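Mekdes Seyoum
01/10/2023

ok tomato people, I need opinions. picked the little ones off the balcony plants before breakfast and I can't stop looking at the colors

same mix packet I sowed back in June, the one from Yimer – over 20 seeds in there and no labels at all!

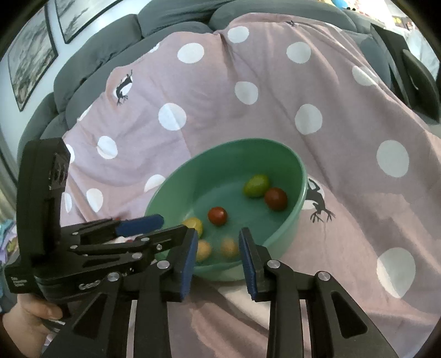

Green, dark red, bright red, yellow and peachy ones in the mint bowl

the dark red oval is my favorite (so sweet!!)

does the green one stay green or do I wait? I left its neighbors on the vine – will report back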